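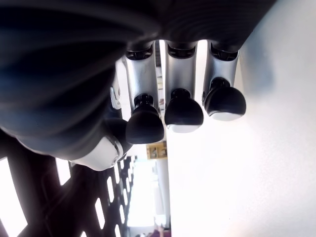

Teaching the hand, one patient afternoon at a time

If you've stopped by the Welo workshop since October, you've probably seen one of us standing very still with a glove on, frowning at a screen, and you may have been too polite to ask. So let me tell you what we've been up to, with apologies in advance, as I do tend to go on about it!

The project is called Stusilora, and its aim is modest. We want a robot hand to learn small household jobs by being shown them, in much the same way you'd show a grandchild how to fold a napkin. One person wears the glove and does the moving, the hand copies along as best it can, and everything is recorded: where the joints were, how hard the fingertips pressed, and what the little camera down at the wrist could see. Later the software goes through all those recordings and tries to do the job by itself.

We have 628 demonstrations saved so far, and I'm proud of nearly every one (there was a bad week with the sponges). Most of them are picking up and setting down, plus a good many of turning a knob, which is much harder to teach than I ever expected. Your own hand does so much without telling you. You'll think you've closed your fingers on something and find you've really rolled it a little first, and then shifted your thumb, and all of that has to go through the glove too.

The best advice I can give a newcomer is to slow down, and then slow down again. The view from the wrist is mostly palm and fingers, so when you come at a thing too fast the recording hardly shows what you were reaching for. Come in from the side and pause before you touch. If you fumble, keep going and recover, and please don't delete it! Those messy ones are some of our most useful lessons, and our friends at Drirport, who look after the training end, are always asking for more of them.

Sessions run 29 minutes, which is as long as most arms can stand. We do two in a row with a cup of tea between, and the second is usually better than the first.

We'd love a few more teachers before we start on the Crăciun set, which will be all ribbons, paper and box lids. You need no experience, only a steady temper and a free hour after lunch. Left-handers are especially welcome, although the glove is a right and you'll have to put up with that for now. Leave your name on the sheet by the kettle, and wear short sleeves.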